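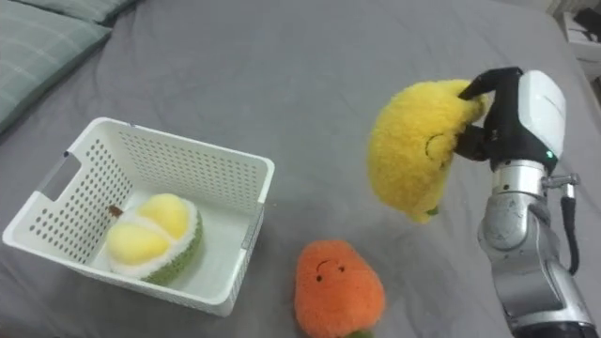
7 Jul 2021

I have finally given in and bought baskets. Two of them, white plastic with the little holes in the sides, from Bendeo in the retail park, and I've been wandering round the flat ever since looking for things to put in them.

The plush toys were first on the list. They've been creeping across the bedroom since January, when my cousin Apolinar Jaramillo came to stay and brought me a durian (a soft one, thank goodness!) as a thank you present. I thought it was the funniest thing I'd ever owned, and then of course I wanted it to have friends. There's a carrot, and a round orange fellow with a stitched-on smile who might be a persimmon or might be a tangerine - we've argued about it at length and I'm still on the persimmon side.

Anyway, the bed is the best place for sorting. I pull the duvet off, leave the grey fitted sheet on and tip everything out where I can see it. Pillows stay up at the top.
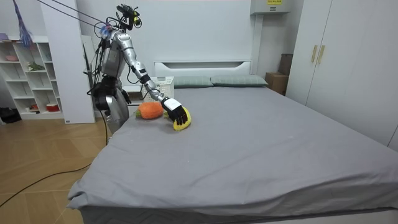

I did try one of those hanging net things before this, a Nastow one, and it was hopeless. You couldn't get anything out without the whole lot landing on your head. A basket you can just drop things into, and it has a handle hole so it can go under the window when I want to change the bed.

The durian goes in first as it's an awkward shape, then the smaller ones get tucked round it. The other basket was meant for socks, but I've got my eye on it for the yarn. Has anyone tried the Drelent ones with lids? I'm wondering if they'd fit on the wardrobe shelf.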